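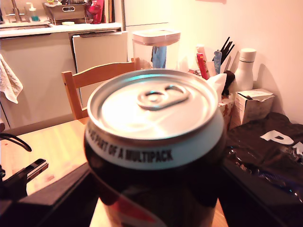
Wrist-view gripper comparison

August. Compiled by Veronika Haslinger

A wrist-view gripper comparison is a bench procedure in which two or more robot end effectors are tested on the same arm, with the same objects, using footage from a camera fixed near the fingers as the main record. It is used where a fixed overhead camera would lose sight of the contact point, as in kitchens and on dining tables with household clutter. The best documented form is the Womerum procedure, written by Teodor Zalewska and Fasil Dinsa at the Nalora workshop in Fullville.

Background

Early gripper trials at Nalora were scored from a tripod camera placed across the table. Zalewska found that the scores for cylindrical objects disagreed between reviewers, as the arm hid the fingers during the last part of the approach. Moving the camera to the wrist removed most of the disagreement but brought other problems: a narrow view of the surroundings, strong blur on near objects, and partial loss of the fingers at the edges of the picture. The procedure was written to make these effects the same for every gripper under test.

Equipment

The procedure requires one arm, one camera, one controller and at least two grippers. The reference set consists of a two-finger parallel gripper from Brinkmann and an adaptive gripper built in house with compliant pads. Both bolt to the same flange. The camera bracket stays on the arm when the gripper is changed, so that the lens position does not move between runs. Cables are routed with enough slack for full wrist rotation, and any cable that crosses the view must do so in the same place for each gripper.

Test objects

Objects are drawn from ordinary household goods. Beverage cans are the standard cylinder. An unopened can is stiff, and its aluminum lid gives bright reflections that disturb both autofocus and depth estimation. Dark can bodies are preferred for visibility trials, because a black finger against a dark can is the hardest case for a reviewer to score. Printed text near the rim, such as the band reading "NOT PART OF A MULTIPACK" on one can used in the trials, serves as a check on focus and on rotation of the object in the grasp.

Bags with glossy plastic surfaces, clear storage containers and insulated bottles are left on the table as distractors. They are not moved between grippers.

Procedure

Each gripper performs 240 attempts, divided equally among the test objects. The arm begins from a fixed home pose and approaches from above at a shallow tilt. An attempt is counted as successful if the object is lifted, held for 8 seconds and set down upright. Closing force is limited to 70 percent of the controller maximum. Two reviewers score the footage separately, and disputed attempts are scored again by a third.

Results

In the first full comparison, run by Jerome Lumbao, the parallel gripper was faster on boxes and the adaptive gripper dropped fewer cans. The adaptive gripper also had 19 attempts thrown out, all with the contact point hidden behind its own pads. Domingo Huenchumán later repeated the can trials with the camera raised on a longer bracket. Fewer attempts were lost, but the text band became harder to read.

Limitations

The procedure does not measure grip force directly and says little about wear. Results depend on lens choice, and scores from different brackets should not be pooled. Room lighting is recorded but not controlled. Huenchumán has argued that the hold time is too short to show slow slip on compliant pads. Zalewska kept the original value so that older runs could still be compared.

See also: Eye-in-hand calibration; Parallel gripper; Grasp scoring

Contact the editors | Copyright Womerum contributors | Back to top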